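Label printer prints every second label blank — troubleshooting log
7 min read

Status: closed, reopened, closed, reopened, closed

Original report

The label printer at the packing bench (the Ruker, the beige one, not the one with the tape on it) has started printing every second label blank. Good label, blank label, good label, blank label. It does this with shipping labels. It does not do this with the test page, which comes out perfect every time and looks very pleased with itself.

What I had already tried before opening this: turning it off, turning it on, opening the lid, looking inside with a serious expression, closing the lid.

Setup, for anyone landing here from a search: Ruker desktop printer, direct thermal, USB to the packing PC. Labels are Kasprzak 4 x 6, on a roll. Orders come out of Vuvument, which makes a PDF and hands it to the Ruker driver. We had 556 orders waiting when the trouble began, which is how you know it was a real fault. They don't happen in slow weeks.

Entry 1

Ran the media calibration. You hold the feed button until the light blinks twice, then let go. If you let go after three blinks you get a factory reset, and the manual mentions this on the following page.

I let go after three blinks.

Entry 2

Re-entered all the settings. Label size, darkness, speed, gap sensing, the lot. Darkness had been at 9 before the reset and I know this only because Ernő Lengyel had written it in pencil on the underside of the shelf. Thank you, Ernő.

Calibrated again with two blinks. Printer fed five labels, thought about it, and stopped on the gap. Printed an order. Good label, blank label. No change at all.

Entry 3

Support at Ruker answered by email. They asked whether I had tried turning it off and on. They also asked for the serial number, which is on a sticker on the bottom of the printer, and to read it you have to turn the printer over, and when you turn the printer over the lid opens and the roll leaves. It went under the bench and kept going. I now own a great deal of unrolled label.

Sent the serial number. They wrote back to say it belonged to a scale.

It was the sticker off the scale. I don't know how long it had been there. Found the real one underneath and sent that.

Entry 4

Swapped the roll. My theory was that the Kasprzak labels had changed. The new box says "improved" on it, a word I have learned to fear in packaging. Put in the last of the old roll and got the same result. So the labels are innocent and I apologize to them.

Tried a different USB cable. Same. Tried a different USB port, and Windows congratulated me on my new printer, called it Ruker (Copy 1), and set it as the default. Vuvument went on sending to the old one, which no longer existed, and reported every job as a success. I reprinted the morning's orders before I noticed. Then I went back to the first port and they all came out at once, with a blank between each.

Entry 5

Ruker support suggested a driver update. The updater is called Flandach Assistant, after the company that writes it for them, and it needs to restart the computer before it can check whether it needs to restart the computer. Updated. The test page now has a nicer logo.

Every second label still blank.

Marked as resolved by support because I hadn't replied within the window. I was asleep. Reopened.

Entry 6 — Sat 5 November

Came in with nobody else around and decided to do this properly, one thing at a time, with notes. Should have been entry 1.

Test page from the printer's own button: one label, no blank.
Test page from Windows: one label, no blank.
A plain text file at 4 x 6: one label, no blank.
A shipping label from Vuvument: one label, one blank.
The same PDF saved to the desktop and opened in a viewer: "Page 1 of 2."

I read that last line for a while.
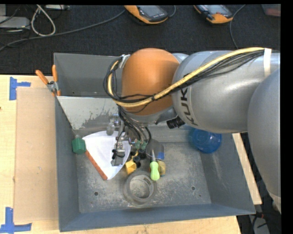
Page 2 was empty. Vuvument was making a two-page PDF for every order, and the printer, which I had reset, flipped over and spoken to harshly, had been printing exactly what it was asked to print. I went back to the February ticket about page margins, and there was the setting: Templates, Shipping, Footer. The footer box was switched on and had a single space in it. A footer with a space in it still takes up a line. The label was already full, so the line went onto a page of its own.

Deleted the space and switched the footer off. One order, one label. Printed ten more to be sure. No blanks.

Closed.

Entry 7

Reopened. Blanks are back, but only on international orders.

International uses a different template. It also had a footer. The footer also had a space in it. Deleted that one too, then went through Returns and Pickup, and Returns had two spaces, so whoever did this was getting comfortable.

The change history in Vuvument gives the user as "packing," the login we all share. I have asked the others. There was a good deal of interest in the floor.

Fix, for the search engines

If your Ruker prints a blank after every label but the test page is fine, leave the printer alone. Save the label as a PDF and look at the page count. If it says two, go to Vuvument, then Templates, and check the footer on each template separately. Click into the box and press delete even if it looks empty. Save, then log out and in again, or it keeps using the old one until it feels like stopping.

Don't calibrate. If you must calibrate, two blinks.

Leftovers

The roll counter in the Ruker menu stands at 2,307 since the reset and includes the blanks, so don't use it to reorder labels. I have put the blank ones in the drawer under the scale. They are perfectly good labels and can be fed back through by hand, one at a time, by someone with more patience than me.

Darkness is 9. It is still written under the shelf. I went over it in pen.

Ruker support has sent a survey asking how satisfied I was with the repair of my scale.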